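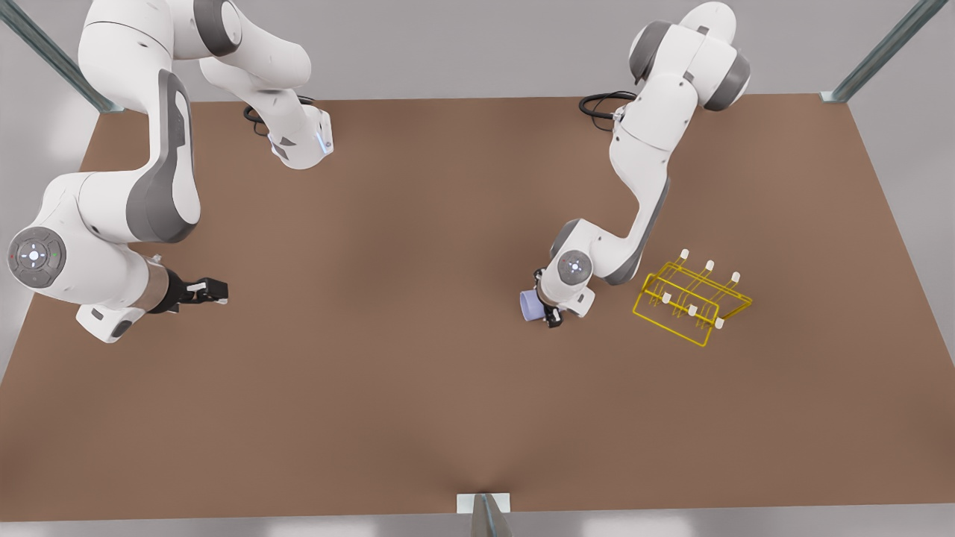 The simulated workcell, with a lavender cup in the left gripper and the yellow rack beside it.

Aleksandra Sikora spends most of her working day with two robot arms that exist only on a screen. Her team at Griltbridge uses them to test Cadance, a method for training a robot on simulated practice runs before it is tried on a real bench.

"People think the grasp is the hard bit," she says. "For us it's the last few centimetres, when the cup has to go over the peg."

The team began with 25 demonstrations, steered by hand. Cadance then shifted the starting positions of cup and rack and replayed each movement to fit, throwing out any run that ended in a collision. That left some 258 usable runs.

Trained on the full set, the simulated robot hung the cup in 72 per cent of trials. Sikora is careful with the figure. "It's one cup and one rack - I wouldn't read too much into it yet."

Most failures came from the angle of the wrist. "If it's tilted at the start, it stays tilted," she says. "The policy doesn't know how to back off and try again."

Tests on real arms at the Endville lab are due to start in August.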